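Stustatska Announces "The Heydari Ledger," a New Point-and-Click Adventure Game for PC and Mac

PRURNONVILLE, October. The independent studio Stustatska is pleased to announce its second adventure game, The Heydari Ledger. The game will be released for PC and Mac in spring, and a free demo can be downloaded from the studio's website starting this Wednesday at 6 p.m.

The Heydari Ledger tells the story of Kivska, a young bookkeeper who comes to a small harbor town to close the accounts of a shipping company. In the company's ledger she finds one page that was written by two different hands. From this page begins an investigation which leads her through the offices, the ferry station and the private homes of the town, and also through forty years of its history.

The game is divided into 4 chapters and contains 98 puzzles. All of them can be solved with objects the player finds and with conversations. There are no timed sequences, and the player cannot die or come into a situation where it is impossible to continue.

"When I was a child, I played adventure games with a paper notebook beside the keyboard," says Sibel Soylu, founder of Stustatska and writer of the game. "I wanted to make a game for which people will take out the notebook again. The heroine is a bookkeeper, so she also likes to write things down, and I think players will feel close to her."

The studio's first game, a short mystery set on a night train, was made by two persons in their free time. For the new project the team has grown to 4 members. Oanh Trình is responsible for the programming and the puzzle design. Arnel Maglaya creates the environments, and Lilibeth Tiongson composes the music, which is recorded with clarinet, accordion and a small string group.

A hint system is included for players who are new to the genre. It gives first a small suggestion, then a clearer one, and only after that the full solution. The hints can be turned off completely in the menu. The game can be played with mouse only, with keyboard only or with a controller, and the size of the text can be changed at any time.

"We tested the puzzles with many people, and some of them we had to throw away," explains Oanh Trình. "There was one puzzle with a ferry timetable which I loved very much. Not one tester could solve it without help. In the end I made it easier, and now I must say it is better."
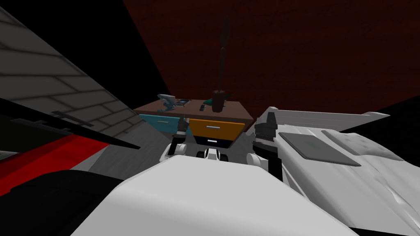
All dialogue in The Heydari Ledger is fully voiced in English. The role of the old harbor master is spoken by Benjie Agbayani, who was also the narrator of the studio's first game. In total 485 pages of script were recorded. Subtitles will be available in English, German, Turkish and Vietnamese, and the studio hopes to add more languages after the release.

The demo contains the opening part of the first chapter. Saved games from the demo can be continued in the full version. Players who find a mistake in the demo are kindly asked to report it with the form in the main menu, and the team reads every message.

The price of the full game will be announced together with the exact release date. Members of the press and content creators can request an early copy through the contact page of the studio's website. Please mention the name of your publication or channel and the platform you prefer.

About Stustatska

Stustatska is an independent game studio located in Prurnonville. The studio makes story-based adventure games for players of all ages.

Press contact: Sibel Soylu, Stustatska, Prurnonville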